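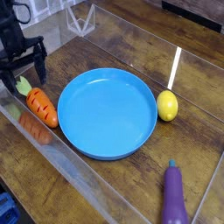 Figure 1. A toy carrot with painted stripes.

Growing Carrots in Tubs: What We Learned on the Brendgate School Terrace
Project report, Food and Environment elective
Igor Żak and Huguette Aubert

Why we picked carrots

When our class was asked to choose a vegetable for the terrace project, most groups went straight for tomatoes or lettuce, and we can see why, because both of them give you something to look at while you wait. We chose carrots, mainly because Huguette's grandmother grows them in old buckets behind her house in Mesholm and has always insisted that they taste better than anything from a field. Igor had never grown anything before except cress on a paper towel, so he was happy to go along with whatever the grandmother recommended.

Our question was a simple one: does the depth of the container make a real difference to the carrots you get at the end, or is it enough to have good loose soil and regular water? The seed packets all say that carrots need deep soil, but they don't agree on how deep, and a lot of people with balconies only have window boxes.

A little background

The carrot we eat is a taproot, where the plant stores sugar in its first year so that it can flower in its second. If you leave one in the ground it will send up a tall stem with flat white flowers, a bit like lace, and the root turns woody and unpleasant. Carrots were not always orange, either. Early cultivated ones were mostly purple or yellow, and orange types became common in Europe only a few hundred years ago. We both found this hard to picture, having grown up with orange carrots in every picture book we owned.

The root grows downward first and thickens afterward. When the tip meets a stone or a hard layer it can split or bend, and that is where the funny two-legged carrots come from. We read that fresh manure can cause forking too, so we left it out completely.

What we did

We used 8 tubs, all the same width. Half of them were shallow and half were deep, with 35 centimeters of soil in the deep ones. The soil was ordinary potting mix with some sand stirred in, and we sieved all of it by hand, which took far longer than we had planned and left the terrace looking like a beach. We sowed some 300 seeds altogether, all of a medium-length variety called Varela, and covered them with a thin layer of soil and then a sheet of damp cardboard to keep the surface from crusting over.

Carrot seeds are slow. For more than two weeks we lifted the cardboard every morning before first period and saw nothing at all, and we did wonder whether we had buried them too deep. Then one morning there were tiny green threads in three of the tubs, and the rest followed within a few days. We took the cardboard off right away so the seedlings wouldn't stretch.

Thinning was the part neither of us enjoyed. You have to pull out perfectly healthy little plants so that the others have room, and it feels like a waste every single time – although the thinnings do smell wonderful. We watered in the early morning from the rain barrel and fed the tubs twice with Enix liquid feed at half strength.

Results

We pulled everything up in June. The carrots from the deep tubs were longer and mostly straight, with a nice even taper. The shallow tubs surprised us. The roots were shorter and several had curled at the bottom where they met the plastic, but they were thick, and by weight the shallow tubs were not very far behind. We had expected a disaster there.

The taste was harder to judge. We cut up carrots from both kinds of tub and asked our classmates to try them without knowing which was which. Opinions were split almost down the middle, and one person asked if there was any dip.

What we would change

Our biggest mistake was where we put the tubs. The deep ones stood by the wall and got more afternoon sun, so we can't be sure that depth alone explains the difference. Next time we would mix them up and swap their places every week. We would also sow a short, round variety next to Varela, as those are meant for shallow soil and would make a fairer test for anybody with only a window box.

Huguette's grandmother has seen our results and says we should have used buckets.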